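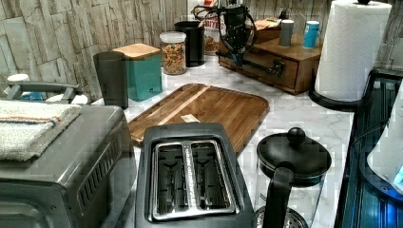
4.2 What stays on the counter

Figure 3. Breakfast end of a kitchen counter in the Flutcombe set. Two toasting appliances, a French press and a cutting board share the worktop with storage containers along the back wall.

Advice on kitchen order tends to begin from a simple claim: things used every day should be kept out, and everything else should be put away. The claim is so common in household manuals that it is rarely tested, and the earlier Geltus survey took it as given. In that survey, people were asked to name the items on their counters and to say how often each was used. The answers matched the advice very well. We think they matched it too well. A person who has just been asked whether an object deserves its place has every reason to say that it does.

Our own material gives less support to the idea. The Flutcombe set was put together to look at counters as they stand, with no questions asked of the household until after the picture had been taken. Figure 3 is a fair case to argue over. A reader who accepts the daily-use rule will see a breakfast station: a two-slice toaster, a French press, a jar of what may be granola or mixed nuts. The parts seem to belong to one meal, and it is easy to supply the missing person and the missing hour of the morning. We have seen earlier writers do this with pictures much like ours.

The same counter also holds things that fit the rule badly. The toaster oven has a folded towel over the top of it. A towel can be lifted off in a second, so this is no proof that the oven goes unused, but it is hard to call the top of an appliance a working surface and a towel shelf at the same time without asking which came first. There are also two appliances here that can brown a slice of bread. The rule would have one of them doing the daily work and the other in a cupboard. Both are out. One could reply that a toaster oven does much more than toast, and that is true, but the reply shows how loose the rule is. Almost any object can be saved by it if we are free to imagine the use.

Position was meant to settle this. The scheme we took over from the Zasodus coding guide divides a counter into a front zone, for things in use, and a back zone, for things in store. Applied to Figure 3, it puts the French press and the toaster in the front and the row of containers in the back. So far the scheme agrees with common sense. The cutting board is harder. It lies flat behind the toaster, large enough to take up a good part of the working depth, and it could be read as a surface ready for use or as an object parked where it happened to fit. There is a small white label sticker near the middle of it. We do not know how long the sticker has been there, and we would warn against treating it as a sign that the board is new or that it is never cut on. One of our coders did so and another did not, and the guide gave no way to choose between them.

The back row raises a different problem. Coders were asked to mark each container as "decanted" (food moved from its package into a household vessel) or "as bought." The clear jar with the white lid was marked as decanted without dispute. The snack bag leaning against the wall was marked as bought, also without dispute. The teal canister with its light wooden lid and the black canister behind the jar cannot be seen into, and the dark gray tumbler is not a food container in the usual sense at all, though it stands in the same line. The guide instructs coders to treat matching vessels as a set and a set as evidence of planning. Very little in this row matches. Under a strict reading the row is therefore unplanned, yet it is still a row, kept to the wall, and somebody may well have meant it to be one.

We take two points from this. The first is that a neat line along the back of a counter should not be scored as storage by design. A wall gives objects an edge to be pushed against, and pushing things back to clear a space will produce a line whether or not anyone intended to keep them there. The second is that a mixed row of canisters and packages should not be scored as disorder, as the Zasodus guide does by default. The guide's low marks for mixed rows rest on the taste of its authors – they offer no finding that mixed rows are harder to use – and we dropped that item from our totals.

A word on the limits of our own approach. Households were told that a picture would be taken on one day within a span of 90 days, and it would be naive to suppose that this had no effect. Some people tidy when they expect a visitor of any kind. Others may have left a counter just as it was. We have no measure that tells the two apart, and we doubt that the follow-up questions do so, for the reasons given against the Geltus survey above. With over 400 pictures in the set, it is tempting to say that such effects wash out. They would do so only if people tidied in different directions, and our guess is that most people tidy in the same one, toward the back wall and into a line.

For these reasons the figures in the next section report only whether an object was out on the counter and in which zone it stood. We make no claim about how often it was used. Readers who want to see in Figure 3 a household that makes toast and coffee each morning may be right, but the picture does not show it, and the rule that things kept out are things in daily use should be held as a guess until somebody has watched a counter for long enough to check.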